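Ustlow Home Cooks – minutes of the planning meeting, September 29, 2024

Present: Thabiso Motaung (chair), Oratile Kekana, Reshma Oosthuizen, Elmarie Hendricks. Apologies from Keabetswe Tshabalala. Minutes by Elmarie.

Recipe blog
Reshma shared the figures and they are lovely! The site had 2295 visits last month, and 533 of those went to Oratile's butternut and lentil soup. Well done, Oratile – it's the best month we've ever had. The plum crumble came second, and readers keep asking for a version with less sugar. Reshma will test one and bring it along next time. 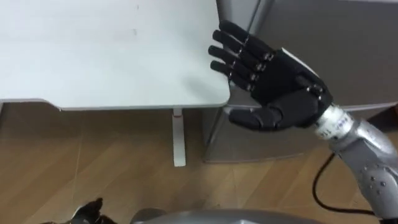
Can members send in a recipe that came from a cookbook? Send it once you've made it your own and written the method in your own words, and name the book at the top.

December bake swap
Everyone is very keen on this. We'll hold it in the Nusville hall again, with 7 tables booked. Each baker brings 2 dozen of one thing, plus a card listing the ingredients, nuts and dairy especially. Thabiso has already promised his ginger biscuits (hooray!) and Keabetswe sent word that she'll do shortbread.

Soup booklet
Oratile has typed up nearly all of it and it reads beautifully. Still missing: Elmarie's pea and mint, and the oven times for the bread rolls.

Actions
Reshma – crumble test
Elmarie – pea and mint recipe to Oratile
Thabiso – confirm hall booking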